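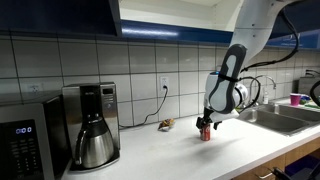
Edvin Björklund
Applications Engineer, Lider

Atby two-finger gripper: counter-to-cabinet handling
Product notes from the open day at Brerkurbridge, 21 Jan 2023

The Atby is an electric gripper for light household and service objects. At Brerkurbridge it was run in a full-size kitchen with standard appliances left on the counter. The object was a soda can. The routine was pick from the counter, lift, place on a shelf in the upper cabinet, and the same in reverse.

Product summary

Type: two-finger, linkage driven
Finish: black
Grip modes: position, force-limited, hold
Intended load: single containers, full or empty
Mounting: round flange, adapter plate supplied
Cabling: external, strapped to the wrist
Control: Lider controller, or Zeng motion package through the Lider interface

Fingers and linkage

Each finger is carried on a pivoting linkage, so the tips can be raised well clear of the gripper body. Contact with a can is low on the side wall. The pivots are plain pins with bushings and can be changed with ordinary hand tools. Check them for play every 4 weeks in daily use. Play at the pivots shows up first as an uneven closing point, well before there is any loss of grip.

Fingertips are sold in pairs and should be replaced in pairs. Mixing a worn tip with a new one moves the closing point off center and the object is pushed sideways as the fingers come in. Visitors asked whether the tips can be cut down for narrow shelves. They can be ordered short. Do not cut the standard ones.

Grip force on thin-walled containers

A full soda can resists side load well. An empty one does not, and the controller has no way of telling the two apart before contact. The setting used at the open day was force level 2, which is low enough to leave an empty can undented and still hold a full one upright during a slow lift. We ran it at that level all day. For glass or rigid plastic the level can be raised. For paper cups use position mode and teach the width.

Can walls are slick when there is condensation on them. If cans come straight from a refrigerator, slow the lift and add a hold check before the first horizontal move. 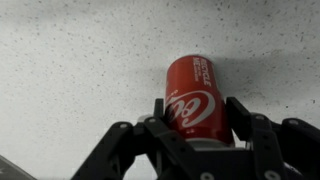

The hold check compares finger position at close with finger position after the first part of the lift. If the fingers have moved in, the object has slipped or deformed and the arm goes back down and opens. The check is on by default and can be switched off in the tool settings. We do not recommend switching it off for anything with liquid in it.

A wrist camera can be fitted close to the gripper. It is useful for confirming that something is between the fingers and less useful for planning, as the hand itself takes up a large part of the view. Glossy surfaces give trouble in both cases. Reflections from ceiling lights on a can or a countertop shift with the wrist, and the detection threshold should be set under the lighting that will be used on site. Ours was set the evening before with the blinds closed and had to be set again in the morning.

Reaching into an upper cabinet

The cabinet placement drew most of the questions. The underside of the cabinet, the door and the shelf lip all sit close to the path, and the arm has to bring the can in level. The Zeng package handles this with a named approach, "shelf entry", which holds the object upright and limits the wrist to small rotations until the fingers are open and withdrawn.

The door has to be modeled in the open position. It is not tracked. If a hinge lets the door swing back, the path is no longer valid and the run must be stopped. At Brerkurbridge the doors were opened by hand before each run.
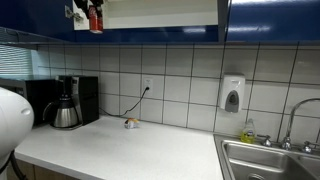

Soda can held upright in the open upper cabinet, with the coffee maker and microwave on the counter below.

External cabling needs some slack at the wrist for shelf entry, and the slack must not hang far enough to catch a faucet or the handle of a carafe. Strap the cables at the wrist link and again above the elbow. Run the full path once at low speed with no object before the first live pick.

Questions taken at the demonstration

Can it work next to a sink? The gripper is not sealed. Splashes on the fingers can be wiped off. Do not place it in or under running water.

Does it need a cleared counter? No. Fixed appliances are entered in the workspace model as blocks. Power cords are not modeled, so keep the pick area away from them.

Can it pick from a can lying on its side? Yes, with a different approach angle and a separate taught grip.

Is the tool change automatic? Manual only in this version.

What is the lead time? 11 working days for the gripper with standard tips, 13 with short tips.

Ordering

State the arm flange, cable length and tip type on the order. Zeng licenses are ordered separately. The shelf entry approach will be included in the standard Lider interface from August. The workspace file from Brerkurbridge, with the counter and cabinet heights left editable, is sent on request with any gripper order.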